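Station Diary, Linder Aquatic Nutrition
Entry for 2020-11-30

The morning was given to the closing review of the juvenile trout trial. Both diets, the standard Norkia pellet and the reformulated Vida pellet, have now been fed since May under the same schedule. The station is satisfied that feeding was carried out in accordance with the protocol, with the exception of 2 days in the early period when the evening ration was withheld on account of low oxygen readings. Those days have been marked in the log and will be reported as such.

Acceptance of the Vida pellet remains good. Fish in the upper tanks rose to it promptly at the first feeding and cleared the ration in the expected time. Fish in the lower tanks were slower, as they have been for most of the month, and a small amount of uneaten feed was removed from the outlet screens. The difference is attributed for the present to water temperature. It does not appear to follow the diet, as tanks on either pellet were affected.

A delivery was received from El Ouafi before noon, consisting of 20 sacks of fish meal. The paperwork was in order. Samples were drawn from the top, middle and bottom of the load and sealed for moisture and protein testing. The lot is to be held apart from existing stock until the results are returned, and no part of it may go to the mixer before then. The previous lot from the same supplier was on the damp side, though within the agreed limit, and the station would prefer to see a drier result before placing the winter order.

The pellet mill was run in the afternoon. A batch of 300 kilograms was completed for the lower tanks. The die was changed beforehand to produce the smaller size, and the first pellets off the line were discarded as too soft. Steam pressure was raised slightly and the remainder was acceptable. Fines were higher than the station would like. The sieve will be inspected before the next run. 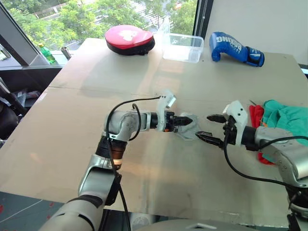 Storage was reviewed at the close of the day. The vitamin premix is sufficient for over 2 weeks at the present rate of use, and a request for replacement has been submitted. Opened sacks in the dry store are to be folded down and clipped at the end of each shift. The rule has been in place for some time and has not been kept as well as it should be.

Outstanding for tomorrow: weigh the sample fish from the upper tanks, enter the feed conversion figures for both diets, and reply to Norkia regarding the revised label. The outlet screens in the lower tanks are to be checked again before the first feeding.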